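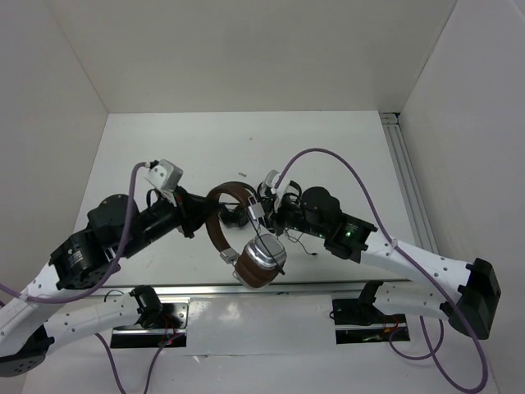

Figure 4. Headphones with a brown leather headband and a silver earcup shell, held up over a white tabletop.

Home Issues Articles Authors Search
Print this article E-mail this article

3.2 Headbands and ear pads

I'll admit I came to this part of the study with a soft spot for leather. We had 337 pairs of used headphones from the Busteo repair counter, and 137 of them had a leather or leather-look headband like the one in Figure 4. The rest were plastic or cloth, and I found them a lot less fun to sort (sorry, plastic).

What I wanted to know was simple: which part makes people give up on a pair? I expected the cable. Cables get yanked and rolled over by office chairs, so it seemed like a safe bet. But when I went through the 584 repair notes that came with the collection — some pairs had been in more than once — the padding came up again and again. Owners wrote about flaking rims, flat cushions and bits of brown stuff in their hair!

The headband matters in a different way. It's what you grab when you pick the things up, so skin oil and hand cream end up there first. For the wear test we used the Katayama flex count, opening and closing each band 2000 times and checking the top of the curve for cracks. Shiny shells like the silver one in Figure 4 were scored separately under the Usen scale, which only looks at scratches and dents on the outer face.

I should say that the Cerkier cleaning steps were followed for the leather bands only. We tried them on two cloth ones early in April and they came out stiff as cardboard, so those two are left out of Table 3.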